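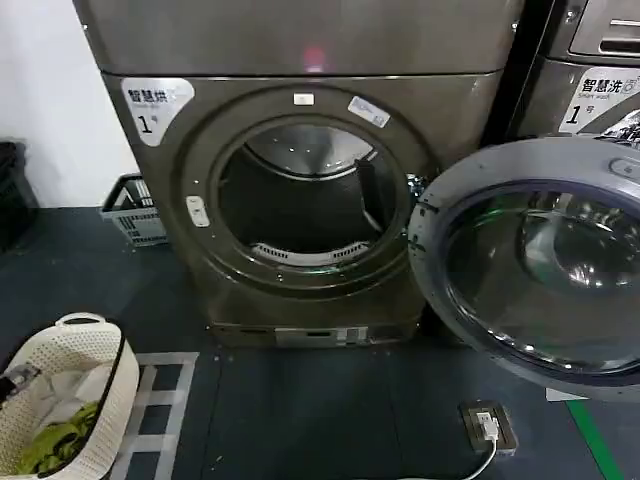 Dryer number one, door open.

How do I get a letter to someone in pretrial detention abroad?

Our letter-writing group has adopted the case of Ilgın Duman, a student journalist held since March after a court session that her lawyer was kept out of. We have 31 people who want to write to her and no idea what gets past the prison mail desk. Do we write in English? Do we mention the case at all? Any help welcome!
Posted by Olvera

2 answers

Stevska
Oh, I'm so glad you're doing this, letters are wonderful! We sent 258 cards for one prisoner last year and her sister told us she had them taped up over her bunk. Keep each one short, one side of a page, and write by hand if you can. English is usually okay but a couple of lines in her own language will get through the censor faster. Leave the charges, the judge and the government out of it completely. Talk about your garden, your dog, the soup you made.

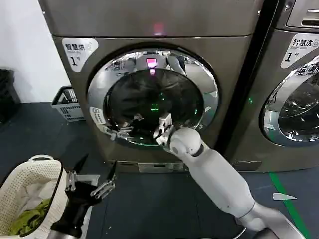
Put her full name and prisoner number on the envelope AND at the top of the letter, and number your letters so she can tell if one went missing. Ask her lawyer or family first whether she wants mail, and whether it's okay to use your home address. Save the angry stuff for the officials! A polite letter to the justice ministry asking for an open retrial with her lawyer present is a separate thing, and well worth doing the same evening. We got 420 of those out in one month.

Naleck
agree with above. no stickers or glitter, ours came back. also check postage, it went up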